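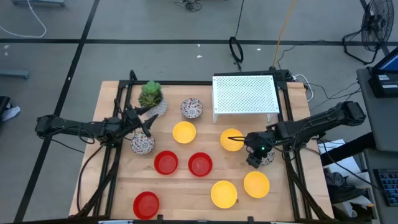
Derese Mixed Bowl Set: Review

Reviewed by Meron Lemma
13 June 2021

The Derese set is 10 bowls in one box: four yellow plastic, three red plastic and three patterned ceramic. I ordered it from Navport in April and have used it most days since. The whole set cost me $39 less than the all-ceramic version, which was listed at $139 that week.

What you get

The plastic bowls are plain and rounded with a glossy inside. There are no feet, handles or measuring lines. Mine hold 700 milliliters to the brim, so in practice you fill them a good bit less than that. It is a fair size for cereal, a side salad or chopped vegetables waiting to go into the pan. It is on the small side for a main-course soup.

The ceramic bowls are the better looking part of the set. They have a white ground with a red and dark blue design, and the red is close enough to the plastic that the three kinds look reasonable on one table. They are also the ones you have to be careful with. I chipped one on the faucet in the second week. The chip is small and on the outside, and I still use the bowl.

In use

I mostly use the plastic ones for prep and snacks and bring out the ceramic ones when people come over. The plastic is light, and a full bowl of soup flexes a little if you pick it up by one side of the rim. Two hands fix that. Dry food is no trouble.

Stacking is good within each kind. The red and yellow bowls nest together and come apart without a tug. The ceramic bowls do not nest with the plastic ones, so you need room for two stacks. My shelf has 127 millimeters of clearance and both stacks fit.

The box says top rack only for the plastic. I followed that for the first month and then stopped, and they came through the bottom rack without warping. The surface is picking up fine scratches from forks. They show more on the yellow than on the red.

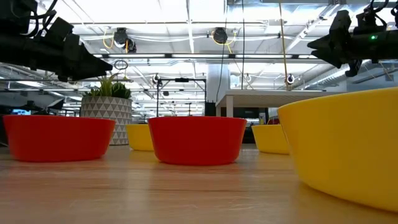
Color is the main reason to buy this set over a plain white one. We use red for anything with nuts in it and yellow for everything else, and it has cut down on questions at the table. The plastic is a solid, strong color with no pattern. Even under rows of bright fluorescent lights the two are easy to tell apart, and a yellow bowl sitting behind a pair of red ones still stands out. If you want quiet colors, this is the wrong set.

Tomato sauce left a faint orange ring in one yellow bowl overnight. Baking soda took most of it off. The red bowls hide this kind of thing.

Compared with the Tronwood set

My neighbor Boris Golob has the Tronwood bowls and lent me a couple for a week. They are thicker and do not flex, and they have lids — the Derese set has none, and I miss them when there are leftovers. The Tronwood plastic is heavier in the hand, though, and it only comes in gray. Dedik sells lids in several sizes. I tried the nearest one on a Derese bowl and it popped off when I pressed the far side down.
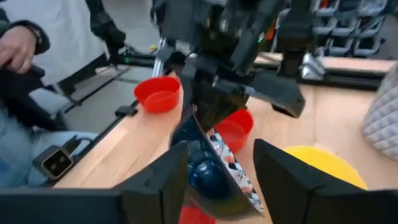
Two of the red plastic bowls on a light wooden tabletop.

Good points: strong colors, plastic bowls nest well, ceramic bowls look nice enough for guests.

Bad points: no lids, plastic flexes when full, yellow stains, two stacks to store.

Rating: four out of five. I would buy the set again for the plastic bowls and the price. Replacement ceramic bowls are sold singly at Navport, and I have one on order for the chipped one.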